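Notes on per-joint action weighting for dexterous imitation

I have been putting off writing up the loss-weighting experiments since they were spread across three branches and one of them was wrong. The wrong one is now deleted, so the rest can go on the page.

The question is narrow. When you train a policy by imitation on a bimanual setup with two multi-fingered hands, the action vector mixes arm joints and finger joints. Our training code (the Ollex fork, same one as in the last few posts) normalizes each dimension by its own standard deviation over the dataset and then takes a plain L1 over the whole chunk. Every dimension counts the same. For a task where only one hand does anything, a large part of the loss is then spent on joints that hold still, and whatever encoder noise those joints have gets scaled up to unit variance and fitted like signal.

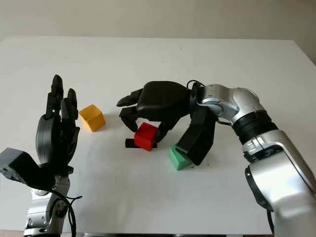

Pirnness, Jul 17, 2021

The task is a block task on a bare white table. There is a yellow cube, a red cube, a green block and a flat black bar. The right hand works on the red and green pieces. The left hand stays up, open, away from the blocks, for the whole episode. I picked this on purpose, as the worst case for uniform weighting: half of the action vector should be constant.

Three variants were trained on the same demonstrations.

The first is the baseline, uniform L1 after per-dimension normalization.

The second puts a floor on the standard deviation, so that a joint which hardly moves in the data is no longer blown up. The floor is set per joint type, one value for arm joints and one for finger joints. This is a one-line change and I should have done it in the spring.

The third keeps the floor and adds a weight per joint, computed from how far a small error in that joint moves the nearest fingertip. Shoulder joints get a large weight, distal finger joints a small one. The Jacobian is evaluated at each frame of the demonstration, averaged over the episode, and clipped at a ratio of 11 between largest and smallest weight. Without the clip, training is unstable in a boring way: the finger joints stop learning and the hand settles into the mean grasp.

Svenja Kleinschmidt suggested computing the weight per frame instead of averaging. I tried it. It is slower and the loss curves are noisier, and the rollouts looked the same to me. It may matter more on tasks where the arm configuration changes a lot within one episode, which this one does not.

Results, as far as they go. The floor alone removed most of the drift in the idle arm. With the baseline, the left wrist wandered during rollouts, slowly, and in a direction that had nothing to do with the demonstrations. The error is invisible in the validation loss, where it is spread over many dimensions, and obvious when you plot joint position against time. With the floor in place the trace is nearly flat.

The Jacobian weighting changed the approach of the right hand. The baseline policy tended to come in with the wrist slightly too low and fix it with the fingers, and near two touching blocks that correction is expensive. The weighted policy puts the wrist closer to the demonstrated path and leaves less for the fingers to do. I measured this as palm position error at the point where the demonstrated hand first slows down. It was lower in all 3 training seeds. Three seeds is not many, and I would not read anything into the size of the gap.

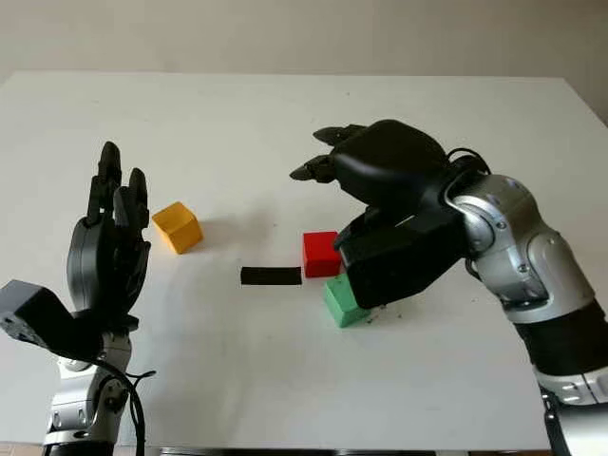
Right hand down at the red and green blocks, left hand raised.

Contact between the palm and the blocks is the part the weighting does not address. The kinematic weight only knows about fingertips. When the side of the hand or the base of the thumb is what touches, the model of "error that matters" is off, and the loss is indifferent to a shift that would push a block along the table. I could add points on the palm to the Jacobian computation and take the maximum over all of them. That is the next thing to try, and it is cheap, because the forward kinematics already return those links.

Some implementation notes, mostly for myself:

The Rieger calibration file has to be loaded before the statistics pass. If it is loaded after, the floor is applied to uncalibrated finger angles and two of the thumb joints end up pinned to it. This was the problem with the deleted branch.

Weights are stored next to the normalization statistics in the checkpoint. Old checkpoints load with all weights set to one and print a warning.

Do not compare raw loss values between variants. The scales differ. Undo the weighting first and report error in radians.

Occlusion is still a problem from the head view. Once the right hand is over the blocks it hides part of what it is working on, and no loss weighting will fix that. The Skevard wrist mounts would help, but they shift the payload and I would have to redo gravity compensation on both arms.

Code for the floor is merged. The Jacobian weights are behind a flag, off by default, until I have run them on a task where both hands move.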